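Thread on paper grades for packing, following on from the void fill posts I did in August. Mostly about grammage, grain and humidity. Posted 11/16/24, prices not included because they move too fast.

Grammage first. It is the mass of one square meter of sheet, in grams. It tells you how much fiber you bought. It does not tell you how strong the sheet is. Two kraft papers with the same grammage can tear very differently depending on fiber length and how much of the pulp is recycled.

Long softwood fibers give tear strength. Each trip through a recycling mill shortens them and makes them stiffer. A recycled sheet can still do well in compression, so it is a fair choice for crumpled fill and a poor one for a bag handle.

Grain direction. Fibers line up with the travel of the paper machine. Tear a strip each way from the same sheet: the tear along the grain runs fairly straight, the tear across it wanders. Folds along the grain are cleaner. If your folded wraps crack on the outside of the crease, check this before you blame the supplier.

I compared two rolls at the Dokside warehouse, one from Trarnow and one from Zamness. Same stated grammage, 60. The Zamness roll was noticeably stiffer across the grain. The Trarnow roll crumpled more easily and made less noise, which the packing bench liked.

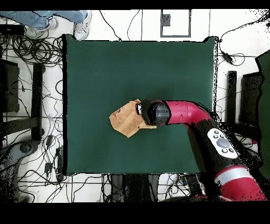 Humidity matters more than most buyers expect. Paper takes up water from the air until it balances with the room. At 45 percent relative humidity, a kraft sheet is usually easy to work. Much drier and the folds get brittle. Much damper and crumpled fill goes soft and stops springing back.

So let rolls sit in the packing room before use. We leave ours wrapped for a day, then open them. A roll brought straight in from a cold truck will curl at the edges – the outer layers pick up moisture first.

On crumple fill: loose folds with air in them absorb more shock than a tight ball. A tight ball behaves like a small hard object and passes the load through to whatever is next to it. Aim for wide, irregular folds and stop there.

Coşkun sells a pre-slit version that expands when pulled. It works well around bottles and jars. For flat items it adds bulk without much benefit, and it snags on anything with a sharp corner.

Ordering note. We go through almost 1000 sheets in a busy stretch, and we keep 3 rolls in reserve. Store them on end, off the concrete – the bottom edge wicks moisture from the floor otherwise.

Next thread will cover water-activated tape, mainly which side of the carton flap needs to be clean and how long to press.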